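Granola bench, batch 6
December, start 7:40 am

Carrying on from batch 5, which set fine but ate like gravel. Goal is a vegan oat granola that holds a cluster the size of a walnut without egg white and without pushing the syrup past what anybody would want first thing in the morning. Binder is aquafaba again, from the Flimura canned chickpeas. Reduced it by a third on low heat before use. Batch 5 was unreduced.

Base, same for all trays:
rolled oats 500 g
chopped almonds 120 g
sunflower seed 60 g
maple syrup 110 g
refined coconut oil 70 g
salt 4 g
cinnamon 3 g

Binder per tray: A none, B 40 g reduced aquafaba stirred in as is, C 40 g reduced aquafaba whipped to soft peaks and folded in last, D 15 g ground flax in 45 g water, rested 10 minutes.

Oven at 300 F, center rack, one tray at a time. Pressed flat with the back of a wet spoon. No stirring. Turned the tray once at 21 minutes. Total 42 minutes each, then left on the tray until fully cool before breaking.
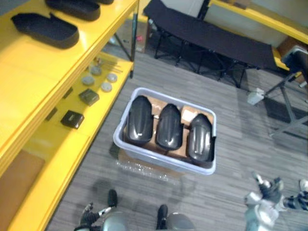

Yellow shelving, curved black pieces on the upper shelf.

Tray A: crumbled on lifting, as expected. Good toast flavor, no clusters over a half inch. Control is doing its job.

Tray B: clusters held but the edge was a good two shades darker than the middle. Slight bean smell on opening the oven, gone when cool. Hard bite, close to batch 5. The reduction did not help the texture and it made the binder harder to spread. There were wet patches in the mix before pressing, so some of the hardness may be mixing and not the binder. Repeat with the aquafaba beaten into the syrup first.

Tray C: best so far. Light, breaks with a snap, clusters mostly walnut size. Color even. The foam lost most of its volume once the oil hit it, so fold order matters. Next time oil goes on the oats first, syrup second, foam last.

Tray D: held together well, chewy in the center. Tastes of flax. Would suit a bar. Flax was the old Zwane bag, opened in the fall, so it should be run again with fresh before ruling it out.

Sieved each tray on the quarter-inch screen and weighed what stayed on top. Combined weight of all four trays out of the oven was 2,926 g before sieving. C kept the most on the screen, then D, then B, then A by a long way. Individual weights are on the clipboard sheet, to be copied in here.

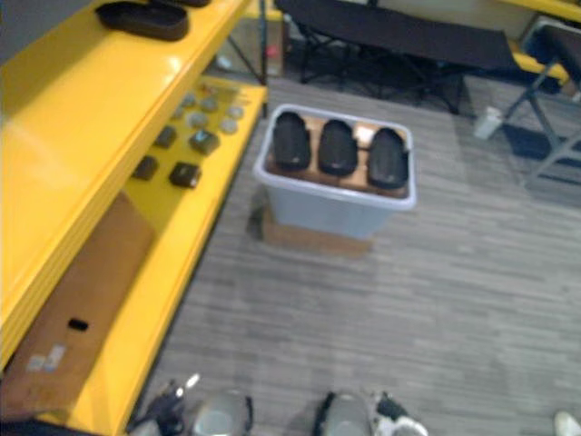

Shelf with small gray discs and dark square pieces.

Storage. Split C into two jars, one with a desiccant packet and one without, lids tight, room temperature. Batch 5 went soft in the jar with no packet and I never wrote down when. Check both daily this time - same hour, same person tasting.

Milk test on C, unsweetened oat milk, cold, bowl left standing. Still crisp at 4 minutes, outer oats soft at 6, clusters falling apart at 9. B outlasted it but only because it is a brick. D was mush by 5.

The Pedia recipe card Grigore left in the binder calls for 325 F and half the time. Tried that in batch 3 and burned the almonds. If the higher temperature is worth another look, the nuts should go in halfway, which means stirring, and stirring breaks the sheet. Not pursuing it for now.

Sweetness: 110 g syrup is still a little high for me with fruit on top. Try 90 g in batch 7 with C's binder and see if the clusters survive. Change nothing else.

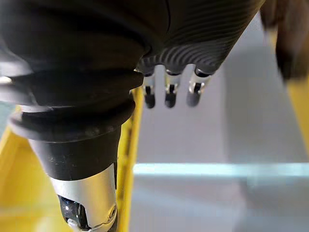
Yvonne Lambert read the tray notes after lunch and thinks C is being flattered by the cooling time. It came out third, she points out, and sat on the counter much longer than D did before anyone broke it up. She would cool every tray for a fixed hour and sieve straight after, and she wants A run again last in the order to see whether the oven drifts over a morning.

Fair on both. Cooling time was not logged for any tray. Batch 7 gets a fixed hour and an oven thermometer on the rack.

To do before batch 7:
fresh flax
almonds from the Skakville order, if they are in
copy sieve weights from clipboard
ask Grigore Pop whether the card's 325 was meant for a convection oven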